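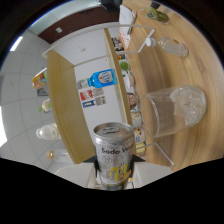
4. Loss of fizz and perceived sourness

4.1 Setup

The first three sections dealt with fresh samples only. We now turn to plain soda water that has stood open for a time before it is tasted. Earlier work on this point gives mixed results. Haldane found that tasters called flat water less sour but no less salty, while the Gamance trials found a drop in both. The two studies used different serving temperatures and different waiting times, and neither reported how the samples were poured, so a direct comparison is of limited use.

Our panel had 64 tasters, all of whom had passed the screening test described in Section 2. Each taster attended five sessions. Samples were stored unopened at 4 °C and then left open on the bench for a set time that varied by session. Tasters rated sourness, saltiness, and bite on an unmarked line scale, rinsed with still water, and rested before the next sample. Sample order was random within each session. The tasters were not told how long a sample had stood open.

After ratings with missing fields were dropped, 700 ratings remained. Missing fields were most common in the first session, when several tasters left the saltiness line blank. We did not try to fill in these values.

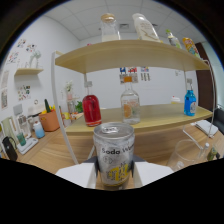

Figure 4. Canned soda water, with a two-tier shelf unit behind.

4.2 Results

Bite fell steadily with open time, as expected. Sourness fell as well, though more slowly, and the two curves separate early. Tasters who gave high bite scores to fresh samples showed the steepest drop in sourness. Saltiness did not change in a clear direction, which agrees with Haldane and not with Gamance.

We repeated the analysis with the first session left out. The slope for sourness became slightly smaller and the slope for bite did not move. A model with a separate starting level for each taster fit better than a pooled model in both cases. Adding a term for sample order made no useful difference, and it was removed.

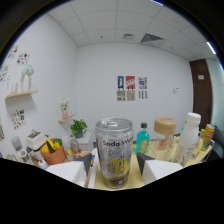 Piroska Csonka

4.3 Limits

Open time is a rough stand-in for dissolved gas. Two samples left open for the same time can hold different amounts of gas if they were poured at different speeds, and we measured gas content in only part of the set, using the Plendent method. Those readings followed open time closely except at the longest wait, where they spread widely.

The panel was also trained on the Peno word list, which treats bite and sourness as separate terms. Untrained drinkers may well join the two. A panel working without a word list would be needed to test this, and the line scale would have to be changed to suit. Water hardness was held fixed throughout and is taken up in Section 5.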